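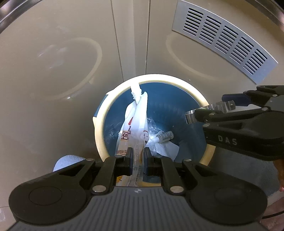 About Letside

Letside is a small shop for kitchen knives, table linen and serving dishes. We started in Gostorthorpe with one shelf of bread knives, and today we keep 332 articles in stock. Every order is packed by us in the back room of the store.

We do not sell everything. Before a new dish or carving set comes into the catalog, we use it at home for 12 weeks – with normal food and normal washing. If the handle becomes loose or the glaze shows lines, we send it back to the maker. Last year we shipped 2,178 parcels, and most of them went to customers who had bought from us before.

Our own line is called Herrera. It has carving knives, a cheese set and oval platters in two sizes. Gift wrapping is free for orders over $300.
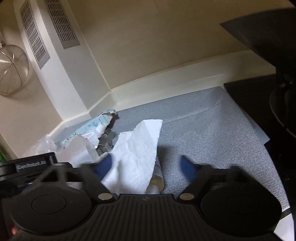

Ekua Kwofie wrote to us in August that her Herrera platter is heavier than she expected, and that she would like a smaller one for two people. We are working on this size now.

Questions about an order go to Ama Nartey at the store, mornings until 11:30. For sharpening, please send the knife in its original sleeve.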